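# Spending Plan for the Two-Arm Bench

Project report, second term. Written by Cyril Cheetham, with the arithmetic checked by Elsie Kershaw, who asked that this be noted.

## 1. What we were asked to do

The assignment was to write an equipment plan for one year of work on the two-arm bench at the Flenthorpe lab. We were given a budget of $3118 and told to spend it "sensibly," with no further definition. Our first draft came to almost twice that. Our second draft came in under, mainly by leaving out everything we wanted.

The plan below is the fourth draft. It covers parts, consumables and furniture. It does not cover the arms themselves, which belong to the department and are priced in a way that made Elsie close the laptop for a while.

## 2. How we decided what to buy

Our original method was to read the Altora catalog and circle things. Dr. Blackburn suggested we look at the work first and write down what it used up. We sat through three weeks of bench sessions with a notebook, and the notebook disagreed with the catalog on most points.

The catalog is very keen on fingertips. The notebook is mostly cables. We wrote down every stop longer than a minute, with the cause, and ended up with 110 entries. Of those, 15 had to do with a hand or gripper. A large share of the rest were some version of "cable caught," "cable pulled," or, in Elsie's handwriting, "cable, again."

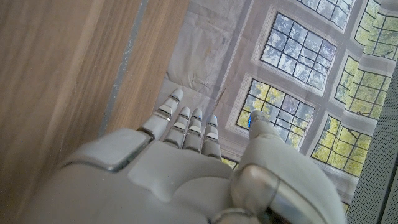
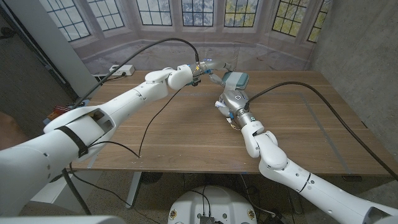

*Figures 1 and 2. Work at the bench: a hand in front of the printed window backdrop (first), and both arms over the table with a taped object held at the right (second).*

The second figure is the one we kept going back to when we argued about money. There is a cable arcing over the left arm, a thinner one lying across the tabletop, and a long one running from the right wrist down past the edge of the table. Every one of those is a line in the budget. The first figure is the one everybody else liked, and the hand in it gets a line too, but a smaller one than it probably feels it deserves.

## 3. The plan

| Item | Cost | Priority |
|---|---|---|
| Spare cables, flexible type, assorted lengths | $940 | High |
| Cable guides and arm straps | $231 | High |
| Replacement finger parts, one set | $780 | Medium |
| Gripper pads | $265 | Medium |
| Table mat with printed work area | $142 | Medium |
| Tape | $60 | High |
| Held back for repairs | $700 | High |
| **Total** | **$3118** | |

A few of these need defending.

**Cable guides.** The cheapest useful thing on the list. We compared two suppliers and chose Flombridge, whose guides open without a tool. The other kind needs a special key, and we know what happens to special keys.

**Finger parts.** The quote was for a full set only. We asked whether we could buy just the thumb and were told, politely, that we could not.

**Table mat.** At present the work area is marked with tape on the wood. This works, but tape gets replaced by hand and each replacement is a slightly different rectangle. A printed mat would at least be wrong in the same way every time.

**Tape.** Yes, $60. We also objected to this number, then checked the supply drawer.

**Held back for repairs.** Cyril wanted to spend it. Elsie did not. The table shows who won.

## 4. What we left out

A second backdrop with a different printed room was priced and dropped. So was a rolling parts cabinet, on the grounds that we already have a shelf and have not yet learned to use it. We also dropped a torque sensor that would have used the entire repair line and required an adapter sold separately.

## 5. Problems with the plan

Three weeks is a short sample, and one of them was the week before a demo, when people push the arms harder and write less down. Shipping is not included for the finger parts, since the supplier would only quote it at checkout. If it is bad, the mat goes first.

We would like the cables ordered before July. The guides can go on the same purchase request if someone can find the form.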